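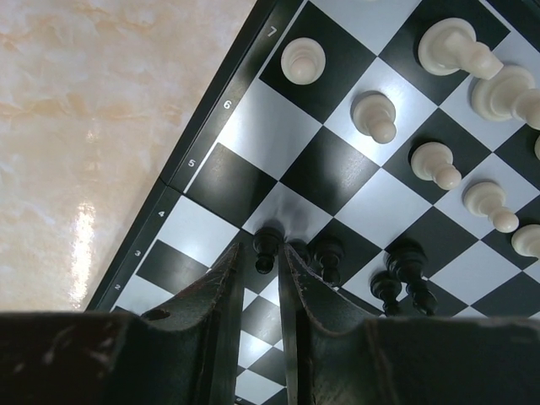
Page 11

Section 6. Setting up the board and pieces

This section covers unfolding the Prerniso folding board, placing the pieces for a standard game, and putting everything away. If you have not yet checked the contents of the box, go back to Section 5 first.

The set has 34 pieces: the full 32 needed for a game and two spare queens, one in each color. The spares are used only when a pawn is promoted. Leave them in the bag until then.

6.1 Choosing a surface

1. Pick a table or counter that is flat and steady. Polished stone, glass and varnished tops are all suitable.

2. Wipe the surface with a dry cloth. Crumbs or grit under the board will keep the two halves from lying level and may scratch the table.

3. Leave a hand's width of free space on both sides of the board for captured pieces.

Note: On a glossy surface the board can slide when it is bumped. A thin cloth or a sheet of non-slip shelf liner under both halves will hold it in place. Do not put a liner under one half only.

Note: If a lamp or window reflects strongly off the table, turn the board or move the lamp before you put the pieces out. The light squares are silvery and will also catch the light at some angles.

6.2 Opening the board

1. Lay the closed board on the table with the fold facing away from you.

2. Hold the lower half still with one hand. Lift the upper half with the other hand and bring it over slowly until it rests on the table.

3. Press lightly along both sides of the fold, first in the middle and then at the ends.

4. Run a fingertip across the fold. The seam runs between row 4 and row 5 and will always be visible as a thin line. It should not feel like a step. If it does, close the board, check underneath for dirt, and open it again.

Caution: Keep fingers clear of the seam when opening and closing. Small children should not fold the board by themselves.

Caution: Do not force the board past flat. The fold is not made to bend backward, and damage caused this way is not covered by the Zokier warranty.

6.3 Turning the board the right way

The board must be turned so that each player has a light square in the near corner on the right-hand side. This is the rule most often missed when a game is set up in a hurry, and it affects where the kings and queens go.

1. Sit down with the board in front of you.

2. Look at the corner square nearest your right hand. If it is silvery-white, the board is correct.

3. If it is black, turn the whole board a quarter turn and check again.

The white numbers along the black border are there for writing down moves. They do not change how the pieces move. When following a game from a book, turn the board so that White plays from the end with row 1. If you are not writing moves down, either player may take either end, provided the corner squares are right.

6.4 Placing the pieces

Each player sets up their own side. It is easiest to start with the row closest to you and work from the corners inward.

1. Place one rook in each corner.

2. Place a knight beside each rook.

3. Place a bishop beside each knight. Two squares are now left in the middle of the row.

4. Place the queen on the middle square that matches her color. The white queen goes on a light square and the black queen goes on a black square.

5. Place the king on the last open square.

6. Fill the next row with the eight pawns, one to a square. When you look along the finished row, the pawns should stand on black and light squares by turns.

7. Check that the two queens face each other across the board, and that the two kings do the same. If they do not, one side has its king and queen swapped, or the board needs a quarter turn.

Set every piece down in the middle of its square. The bases are wide, and a piece placed near a line can look as if it belongs to the square beside it – this matters most with the larger pieces in the back row, where the bases are close together.

Note: The border is not part of the playing area. The thin white line marks where the squares end. If a pawn in the outside column is touching that line, move it in.

Note: White pieces may be harder to make out against the silvery squares in dim light. Use a lamp placed to one side of the board, above the height of the players' heads.

6.5 During play

1. White moves first.

2. Lift pieces by the head or upper part. Dragging them across the squares will dull the finish over time, and dragging them over the fold can tip them.

3. Stand captured pieces on the table beside the board. Do not lay them on the border, where they can roll back onto the squares.

4. When a pawn reaches the far row, take it off and put the chosen piece on the same square. If that piece is a queen and the first queen is still in play, use the spare.

5. If you need to stop partway through, write down the position or take a picture of the board. Do not try to carry the open board with pieces on it.

6.6 Putting the set away

1. Take all the pieces off the board. Never close the board with a piece on it, even a pawn.

2. Put the pieces in the bag. Count them as they go in – with nothing missing, there will be 34.

3. Wipe the squares with a soft, dry cloth, moving away from the fold on each side so that dust is not pushed into the seam.

4. Fold the board with both hands and slide it into its sleeve.

5. Store it flat. A board stored on its edge for a long time may warp and will not open level.

Caution: Do not use glass cleaner, alcohol wipes or furniture polish on the board. They can cloud the light squares and wear away the printed numbers. For sticky marks, use a cloth dampened with plain water and dry the board at once.

Caution: Keep the board out of hot cars and away from heaters.

6.7 Common problems

The board rocks when a piece is set down.
Check under both halves for crumbs or a folded cloth. If the table itself is uneven, move to another one.

The fold stands up in the middle.
Leave the board open on a flat surface overnight with a few heavy books on it. Place a clean sheet of paper between the books and the squares.

The queens are not opposite each other.
Go back to 6.3 and check the corner squares, then repeat steps 4 and 5 of 6.4.

There are too many queens.
The spares have been set out by mistake. Each side begins with one queen.

A piece is missing or damaged.
Write to Zokier replacement parts and give the color and type of the piece. Single pieces can be ordered. The board is replaced as a whole, since the two halves are matched and cannot be supplied separately.

A number on the border has worn off.
This does not affect play. Rows are counted in order, so a missing number can be worked out from the ones on either side of it.

Text: Ngân Hầu. Checked against the current board by Aurora Godinho.
Revised December 19, 2021

Section 7, Recording your moves, begins on the next page.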